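Korthorpe seeks contractor for Castach pumping station

Korthorpe Town Council has invited tenders for the replacement of the storm water pumping station at Castach, at the lower end of the town. The notice was issued on Sun 2 January and is open to firms with experience of drainage work on tidal ground.

The present station has served the eastern streets for 70 years. Its two pumps will be taken out and three electric units fitted in a new building on the same plot, together with 100 metres of larger pipe running to the outfall.
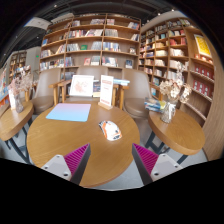 The contract also covers a standby generator and a new access road from Sturkier Lane. The design was prepared by Benedetti, the consulting engineers, who will supervise the work on site. When complete, the station will serve 3,000 homes.

Niamh Keogh, the council's head of drainage, said the old pumps would stay in use until the new ones had passed their tests. "The town will have pumping cover throughout -- that is a condition of the contract," she said.

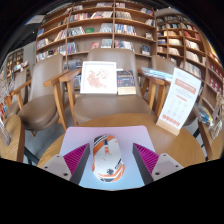
When will work begin?

Site clearance is planned for August, and the building work is expected to last 20 months.

Sturkier Lane will be closed to through traffic during pipe laying, with access kept for residents. Tender papers may be requested from the council's engineering office.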